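Rhonda Poirier on Paint, Patience and the Back Room at Flosutstead

By Lise Vachon
September 13, 2018
7 min read

Rhonda Poirier had paint on her glasses when I arrived, a neat little dot of yellow ochre on the left lens, and she kept them on for the whole of our two hours together. "I stop seeing it after a while," she told me, and went off to find a second chair.

Her studio is the back room of the old seed merchant's at Flosutstead, up a flight of stairs that I would not like to carry a large canvas down. She has been there for 13 years. Before that she painted in the spare bedroom, and before that she didn't paint at all, having put it aside after college when her children came along and the bills with them. She worked in the office of a carpet firm and drew on the backs of delivery notes. A few of those drawings are still pinned up by the door, and I must say I liked them very much — a kettle, somebody's boots, a van with its doors open.

The reason for my visit was Koltley, her new show, which takes its name from the stretch of low coast where she has been walking since she was small. It's made up of 19 paintings, all of them of the same half mile of mud and sky. I asked whether she had ever worried about running out of things to look at.

"Oh, I worried about it every morning," she said, laughing. "I'd get down there with my flask and think, well, it's grey again. Then you sit for an hour and it's got pink in it, and a sort of green that I can't mix even now. I've got tubes and tubes of failed green."

She began with sketches, 161 of them, done outdoors on small cards that fit in a coat pocket. Most were finished in ten minutes or less, and plenty have rain spots on them. She laid a good number out along the floor for me in the order she made them, and we walked up and down the row in our socks (shoes are not allowed near the cards) while she pointed out the ones she had ended up using. They are loose, quick things. I was surprised at how few became paintings, and more surprised at which ones. Her favourite is a card with hardly anything on it, two strokes and a thumbprint.

"That one's the big painting on the end wall," she said. "It took me from one September to the next. I scraped it back to the canvas four times, and the fourth time I cried and went home and made soup."

The end wall she means is at the Antoniuk, the small gallery above the chandlery, where the show will hang until the spring. Rhonda is full of praise for how they have looked after her. They let her choose the wall colour, a soft warm white, after she brought in a bucket of actual mud to hold against the samples. They also agreed to leave the windows uncovered, so that the light on the pictures changes as the day goes on, and visitors who come at four o'clock will see a rather different show from those who come at eleven. I have been twice now and can vouch for it.

We got on to money, as one does. The big painting is priced at 2,000 pounds, and she went a little pink telling me so. For years she gave her work away, or swapped it. One early seascape went for a set of winter tyres. It was her daughter who sat her down and made her write out the cost of the canvas, the paint, the framing and the rent, and Rhonda keeps the sheet of paper in a drawer to look at when she feels like knocking something off the price.

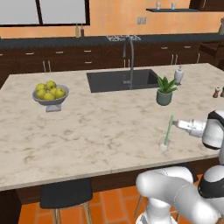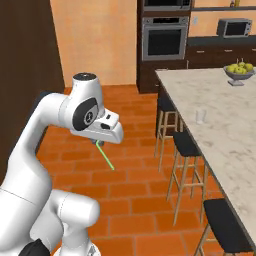
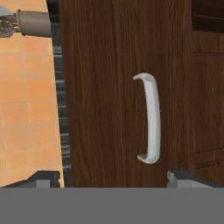
Colour is where Rhonda really gets going, and I filled three pages of my notebook before she paused for breath. She taught an evening class for a while, and her first lesson was always to paint one plain object without using the colour you would call it by. Take the apples in that grey fruit bowl: most of us would reach straight for the yellow-green and stop there, she says, and miss the pale lights sitting on the skins. "You paint the name of the thing and leave the thing out," as she put it. Her students used to groan, and then they'd stay late. She misses them, I think, and she did say she would take a class again if the right room came up.

What comes next is less settled. There is a plan for some prints with Altetti, the press run by two sisters she met at a framing course, and she has been over there learning to ink a plate. She describes herself as hopeless at it. The proofs I saw were dark and rather beautiful, with the tide line picked out in a wavering white, though she wouldn't let me say so without pointing out a smudge in the corner.

I asked, on my way down those stairs, whether Koltley was finished with now, or whether she would keep painting it. She was holding the door for me with her foot, a mug in each hand.

"I was down there this morning," she said. "It was grey again."

Recent items

The potter who fires twice a year
Looking after watercolours in a damp house
Open studios: how to find your way round
A letter from the print room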